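September, evening, after the soup

I slept badly again and woke up before the heating came on. I read the same page of my book maybe four times and then gave up and made coffee. Malou Bjarnason from downstairs knocked at eight to ask if I still wanted the shelf she is giving away. I said yes before I knew where I would put it. Now it stands in my hall with nothing on it, and I have to walk sideways to the bathroom.

The letter from Damside came. The rent goes up by 50 from next month, so I will pay 1,422. I expected more, to be fair, but I still sat with the paper for a while. Sólveig says I should write to them about the window before I accept anything. I will do it, but my letters in English take me a whole evening, because I look up every second word even when I know it. She offered to read it for me. I want to try it alone first.

The rest of the day was laundry, or the thinking about laundry. I have been away from good habits since the summer. The clean clothes come home in the bag, and the bag stands by the bed, and I take what I need from the top until only the things I do not like are left. My mother would not believe this is her child. She folded even the kitchen cloths in three and put them with the fold to the front, so that the cupboard looked like a shop.

So I decided to think about it properly, and the T-shirts first. The lavender color is the one I like most to look at. It is not a strong purple, it is more like milk with something in it, and it goes gray in the folds.

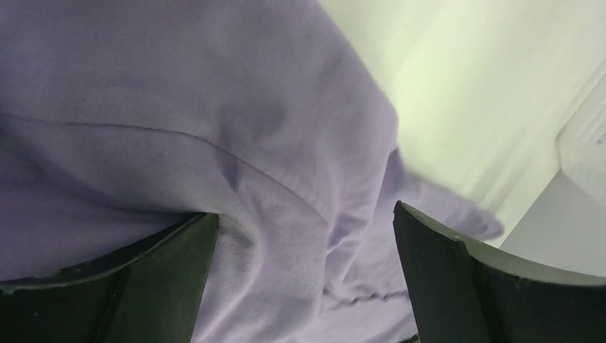 Lavender cloth, all in wrinkles, with the thin seam.

I have learned that the seam is a good friend when you fold. My mother never told me this in words, but I remember her fingers going along the stitches before she did anything else. If you find the seam, you know which side you are holding. With soft cotton you can lose a whole sleeve inside and only find it when the pile is already made and has a lump in the middle. Then I say a word in my own language and begin again.

Quyên Lâm has another method. She showed it to me in her kitchen in the spring, very fast, with a pinch at the shoulder and a pinch in the middle, and then one hand crosses over the other and the shirt is done. She did it with two shirts and laughed at my face. I tried it at home and made something like a cabbage. I think some people have it in the hands and the others must go slowly – first one side in, then the other side, then the bottom up. 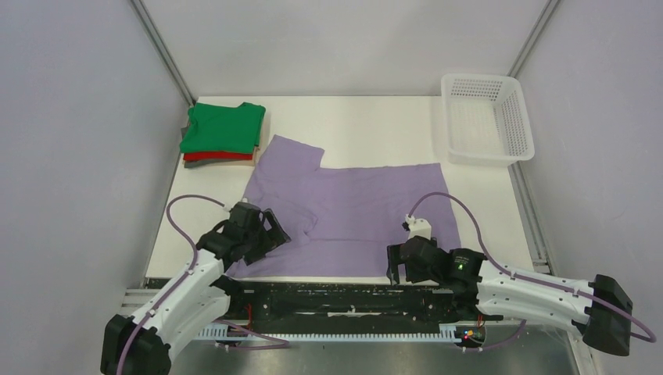

What I can do well is the pile. I like it when the edges come out even and the colors lie one over the other, green on red on gray, so that you see only a thin line of the one underneath. It is a small thing, but when I pass such a pile I feel that the week is in order, even if there is a letter from Damside on the table. The basket I prefer in white plastic with small holes, because the air goes through. My old one was made of straw and it caught every sock. I paid too much for it and was ashamed to throw it away, so I kept it for three years.

Zaid called at four about the choir. They want to begin again with the Coltmont group and they need altos. I told him I am not sure that I am an alto. He said they are not sure either, they only need people who come. I said I would come once and listen. He will pick me up at the corner, because he does not trust me to find the hall, and he is right.

I made soup from the carrots and half a leek, and it was too salty. I ate it with bread and it was fine like that. Then I cleared the bag by the bed, all of it, down to the things I do not like. Four of them I will give to Ívar for the charity box. The green cardigan I put back. I don't wear it, but I wore it on the boat, and I am not ready.

Tomorrow: write to Damside about the window, buy a small bulb for the hall, ask Malou if the shelf has its screws somewhere. And call my sister before it gets too late at her place.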